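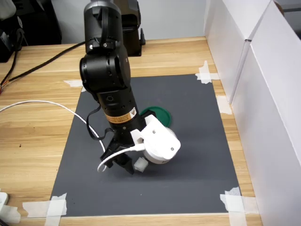
The rulebook for our robot benches runs to 17 pages, and I have read all of them, which puts me in a small club. There are nine paragraphs on the emergency stop and a page on who may sign for whom. There is a definition of "operator" that would include the mailman if he leaned on the table. There is one line about tape. It says that work surfaces "shall be suitably secured." I invite you to consider the four corners of that gray mat, each with its cross of white masking tape, and tell me whether they are suitable. I think they are. But I think so because I like tape, and a rule that depends on who likes tape is in some trouble.

I should say where I stand before I complain any further. I am in favor of rules. I have been in rooms without them and I still have the scar from one, a very small one, on a finger I don't use much. My quarrel is with the way we write them, which is to start from the worst thing that could happen and stop there, worn out, before we get to what happens every day before lunch.

What happens every day before lunch is a cable.

The cable clause, or the lack of one

If you want to start an argument in the Drorer building, ask how much slack a wrist cable should have. One school wants it short and tidy, tied down every few inches like a Thanksgiving roast. The other wants a good generous loop, on the theory that a wrist has to turn and a cable that can't follow it will sooner or later leave its socket. I belong to the second school. Lyle Pettigrew belongs to the first, and he is wrong, though he is a better machinist than I am and has never once let me forget it.

What neither school has is a sentence in the rulebook. We have clause 609, which covers "conductors in or near the work envelope," and which says they must be "managed." Managed! I have been managed for years and I still end up in the wrong place. Clause 609 doesn't say whether a cable may cross the mat. It doesn't say whether it may pass in front of the fingers. It doesn't say whether you should run the arm through its full reach by hand and watch the loop before you let the thing go on its own, and I would have thought that was the whole of the law right there.

The usual defense is that a rule can't cover everything. True. But somebody found room in those pages for the approved color of the binder.

I've also heard it said that good people don't need it spelled out. I have worked with good people. On a fresh morning they look at a white cord sweeping across the mat, with a green lid on one side of it and a little white block on the other, and they think about where it will be when the arm comes down. Late in the afternoon the same good people think about dinner. A written rule is for the late afternoon. 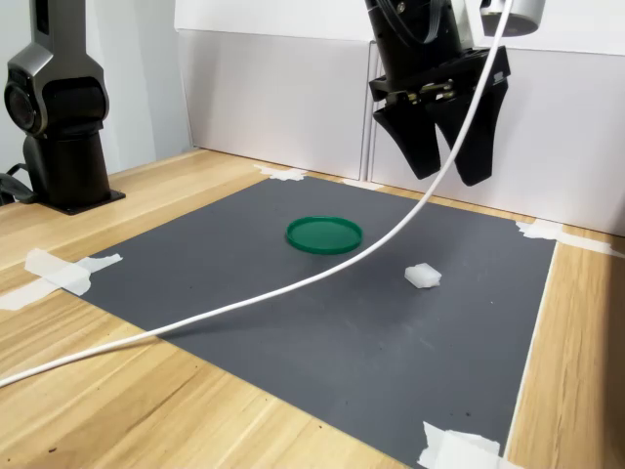 Small objects, large forms

Then there is the matter of what goes on the mat. Our form for adding a new test object asks for its material, its supplier, its edges, its hazards, and whether it is "intended for consumption." I have seen this form filled in, front and back, for a small white block. I have seen it filled in for a plastic lid. The lid's hazards were given as "none known," and I admired the caution of "known."

The form doesn't ask where the object starts. Anyone who has tried to compare one week's runs with the next can tell you that this is the question. Open side up or open side down? Near the far edge or out in the middle? Does the block sit beside the lid, or in it? You can put those answers on an index card. Instead we have the supplier of the lid, to whom I wish nothing but success, and no idea which way up it was.

Tamara Iordache had the sensible idea back in April. She proposed a start card for every task: one sketch from above, each object drawn in its place, a mark for which side is up, and a line for anything odd. The whole card had to take less than 10 minutes to fill in or it would be thrown out. Her proposal was received warmly and sent to be combined with something else. I am told it is still being combined.

A word on stickers

Every arm I have worked beside has worn a warning label, in orange or yellow or both, with a triangle for those who prefer pictures. I have nothing against them. The trouble with a label is that it's printed by people who have never met your table. It knows about the arm. It doesn't know that your mat lifts at the near corner, or that the second arm stands close behind the first and has opinions of its own when both are powered.

So we need a local sheet, taped up where you stand to start the run. I'd hold it to 300 words. The limit matters more than anything I might put inside it. A sheet with a limit has to throw something out whenever it takes something in, and people fight for what they believe in when there is only so much room. Give them a binder and they will be polite to each other until it weighs as much as a ham.

Mine would say, among other things: press the tape down at every corner before the first run. Move the arm slowly by hand through the whole task and watch the cables, all of them, the black ones too. Close the gripper on nothing before you close it on something. Set the objects out from the card. When the fingers are down in the lid, your fingers are elsewhere.

That last one is the only one Lyle would let me keep as written.

The objection from Kyriakidis

A friend at Kyriakidis, where they make brackets and take themselves seriously, read an early draft of this and told me I was confusing safety with housekeeping. Safety keeps people whole. Housekeeping keeps the data tidy. Mix them up, he said, and folks will treat the emergency stop with the same respect they give the index card.

It's a fair point and I have turned it over a good deal. He may be right about the big shop machines, the ones that live in a cage and could throw an engine block into the parking lot. At the bench I don't see the line he sees. The cable that spoils the run is the cable somebody reaches in to free. The mat that slides is the mat somebody holds down with a hand, just for a second, just this once. Nearly every foolish thing I've done near a robot began as tidying.

He also said that nobody ever got sued over a start card. I believe him, and I think it explains the 17 pages.
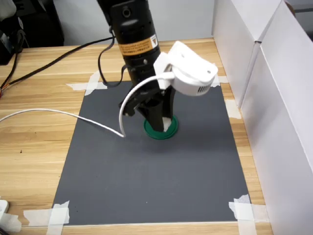 Jiltow, December 9, 2021

I wrote most of the above before the new draft of the rulebook came around, and fairness requires me to report on it. The tape line has been revised. Work surfaces shall now be "suitably and visibly secured." I take this as a win for masking tape, which is nothing if not visible.

Clause 609 stands. Conductors are still to be managed.

The draft does add a section on Fovirent, the program we use to log our runs, and buried in it is a box marked "initial arrangement of objects." The box is optional and takes one line of text. Tamara pointed out that one line is enough to write "see card," and she has begun doing so, on every run, with the card pinned up beside the bench. I have begun doing it too. Lyle says he will join us once we have shortened the cable.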